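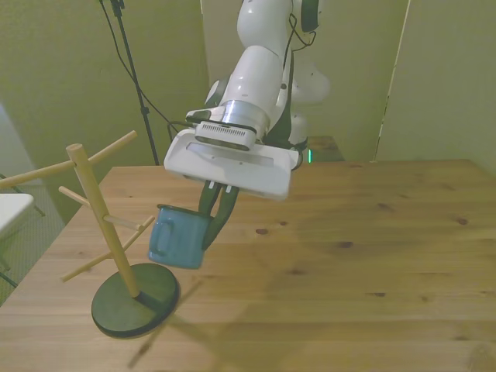 Bench two at the Prumley workshop: arm, mug and mug tree.

The mug tree build moved to the big table in June. The task is to take one enamel mug by the rim, carry it to the stand and put the handle over a peg, then do the reverse. The control code is a fork of Loureiro, the small motion planner several members already use on the router. The current branch is called Ondetlow and runs to 2,376 lines, most of it calibration and logging.

Approach to a hung mug is handled as a separate routine. The planner stops the fingertips short of the mug, checks the pose, and closes the remaining distance at reduced speed. Joint speed in that last segment is limited to 70 percent of the value used for free moves.
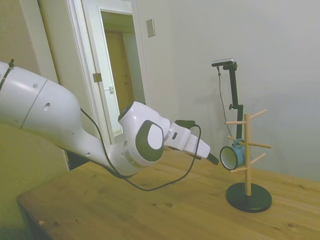
Cable routing and clearance

The arm's cable is now treated as part of the arm for collision checking. The model uses a fixed envelope 196 mm deep under the forearm, which is crude but cheap to compute. Members who change the strap position should update the envelope in the config file before running anything.

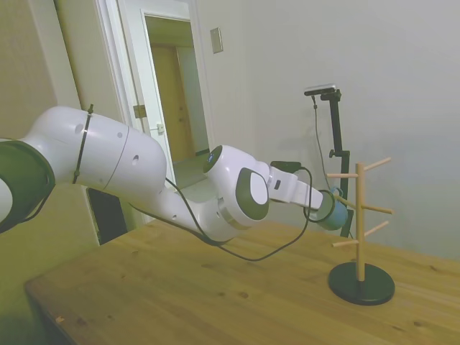
Peg selection is still done by hand. The operator enters a peg number and the planner looks up its position and angle in a table. The pegs are angled slightly upward, so a level approach puts the handle into the side of the peg; the path needs a short rise before the handle goes over. With the stand bare, any peg can be entered. With mugs on it, the planner has to be told which ones are taken.

Wrist camera frames are logged with joint positions, and the log now holds 408 entries. Handle detection works on the outline alone.

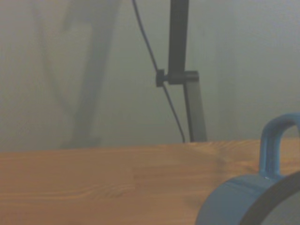 The detector loses the handle when too little of it is in view, and in that case the routine backs off and asks for a new start pose. A wider lens is on order from Fumarari. Until it is fitted, please leave the exposure settings alone, and book the table on the Monday sheet if you want to run the stand.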